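Wednesday, September 16, 2020
Paper conservation room, Caratthorpe

Wheat starch paste, batch trial continued

Carried on from the notes Rattana left. The aim is still a paste that holds the Celham ledgers at the spine folds without cockling the paper, and that keeps for more than a couple of days in the fridge. The ledgers are rag paper, quite heavily sized, and the old repairs are in animal glue that has gone brown and brittle.

Made two batches this morning. Same starch for both, from the tub opened in March. Batch A was soaked overnight in deionised water and the water poured off before cooking. Batch B went straight into the pan. Both cooked in the double boiler, stirred the whole time, held at 82 degrees until the paste went from milky to translucent and started to drag on the spoon. A took longer to turn than B. I have no explanation for that and it may be that I had the ring lower.

Left both to cool with film pressed onto the surface, then sieved through the horsehair sieve. A went through easily on the first pass. B left lumps and needed three. After sieving I let both down with water a little at a time until they ran off the brush like single cream. Uthai prefers it thicker for the spine folds, so I kept back a jar of each undiluted for him to try.

Test strips

Cut the strips from the blank end leaves of the spoiled volume, 53 in all, grain running lengthwise. Tore the tissue instead of cutting it, so the fibres feather out at the edge. Half the strips got batch A and the rest batch B, with the odd one out left unpasted as a control. Dried between blotter and polyester web, under glass with a 1000 g weight on each stack. Changed the blotters after ten minutes and again after an hour.

First look after lunch: A strips lie flat. Seven of the B strips have a slight curl towards the tissue side and one has a shiny patch where the paste sat too thick. That one is my brushwork, I think, and I have marked it so it doesn't get counted against the batch. Peel tests to wait until everything has had a full night under weight. Please don't lift the glass to look.

I cleared the long table before starting the strips and wiped it down twice. Any grit on that surface goes straight into damp paper, and we had trouble with it on the Jitpraphai maps. 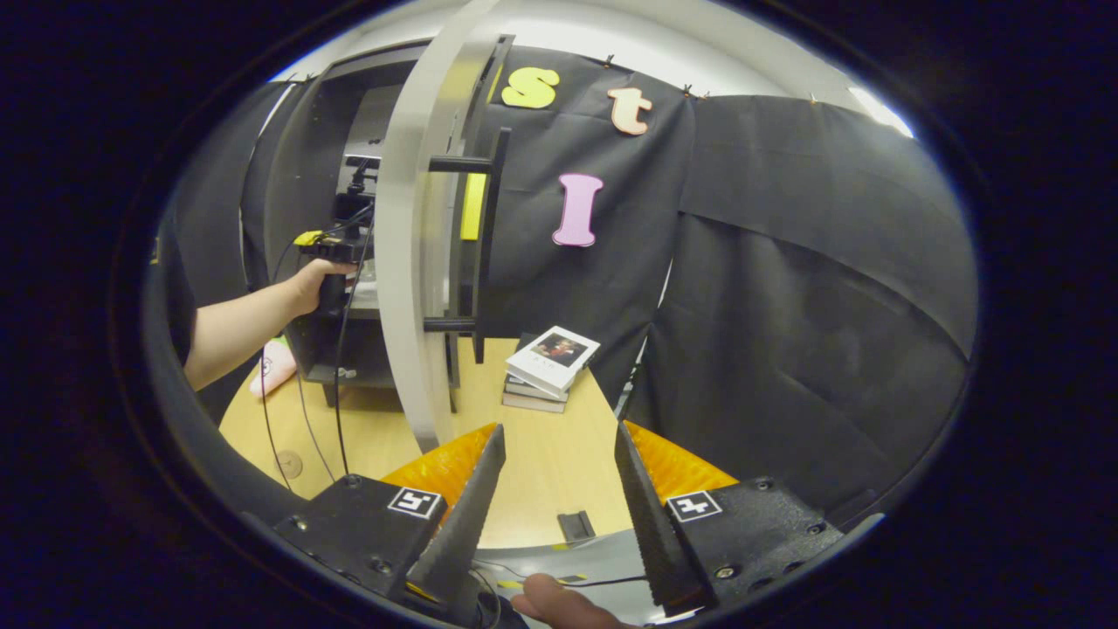 Old glue on volume 4

Tried the methylcellulose poultice on the spine lining. Left it on for 20 minutes under film, then lifted the softened glue with the bone folder. It comes away cleanly at the head and tail but the middle third is stubborn – there seems to be a second, later layer over the first. Repeated the poultice there and got nearly all of it. Stopped when the sewing supports began to feel soft. Spine is now resting in the finishing press, lightly closed, with silicone release paper both sides.

The second layer has bits of newsprint in it. Saved the larger pieces in an envelope in the volume 4 folder. There is some type legible on one of them but no date that I can find.

The ink on the first gathering was spot tested again before I went near it with anything wet. Black is stable. The red ruling moved slightly on the blotter, so keep all poultices well clear of it and use the drier paste on those pages.

Supplies

Low on polyester web and down to the last pack of thick blotter. Sunditz have the blotter back in stock but only in the large sheets, so we would have to cut it down ourselves. Rattana to say whether she wants the 9 gsm tissue again or the heavier one.

To do tomorrow

Peel tests on A and B, and write up on the same sheet as last time.
Smell and look at both jars before using them. Throw out if there is any pink.
Second layer on volume 4, if the supports have firmed up.
Ask Uthai about the thicker paste.
Wash the horsehair sieve properly – it was put away with dried paste in the rim.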